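Search this site
Search for: 

About Us

Clolladis Supper Week is a yearly food event that raises money for school meal programs and neighborhood pantries. For one week each August, restaurants, bakeries and food trucks each put one dish on a special menu and give us the full price of every plate sold.

The office is open year-round, and most of the planning gets done between January and June. 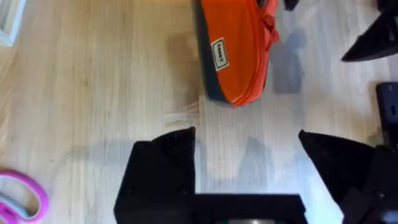
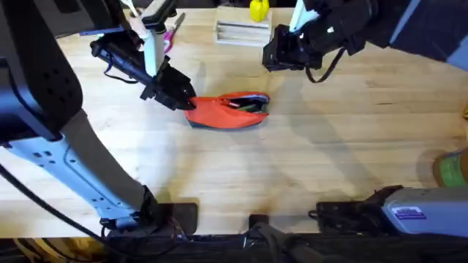 How we started

Ansel Iwasaki ran a noodle counter called Sokura on Ferreira Street. One summer the pantry two doors down ran out of rice, and he sold a cold sesame noodle bowl for a week and handed over what it brought in. The next year he asked the other kitchens on the block to join him. There were 4 of them that time, all within walking distance, and the menu was a photocopied sheet taped to the doors.

Sokura closed when the building was sold, but the week kept going. Ansel still runs it and still picks the opening night menu. The sesame noodles are on it every year.

How the week works

Each kitchen chooses its own dish and sets its own price. We ask that the dish cost no more than $12 so that families can take part. Diners don't need a ticket or a pass. You order the Supper Week dish, pay for it like anything else, and the kitchen sends us the total when the week is over. Tips stay with the staff.

Opening night is different. It is held at Kirkotar Hall, with long shared tables and small portions from as many kitchens as can fit in the room. We sell 200 seats and they usually go in the first few days. Doors open at 5:30, and the food is served until it runs out.

Last August the kitchens sold 1,870 plates over the week. The green chile tamales did best, followed by a lentil soup that we had all expected to struggle in the heat.

Where the money goes

Half goes to school meal programs, mainly for breakfast and for the weeks when school is out. The other half is split among the neighborhood pantries on our list, which they can spend as they see fit - one bought a used freezer, another paid its electric bill. We cover printing and hall rental with sponsor money, so none of that comes out of plate sales.

Taking part

Any licensed kitchen in the city can sign up, including trucks and home bakers with a permit. There is no fee. We need the name of your dish, the price, a list of common allergens and the hours you plan to serve it. Sign-up forms are at the office and can be mailed to you if you call.

Pantries that want to be added to the list should write to us by the end of spring. We visit each one before adding it.

Related pages
Kitchens Taking Part
Opening Night at Kirkotar Hall
Pantry List
Past Menus
Sponsor the Week
Contact the Office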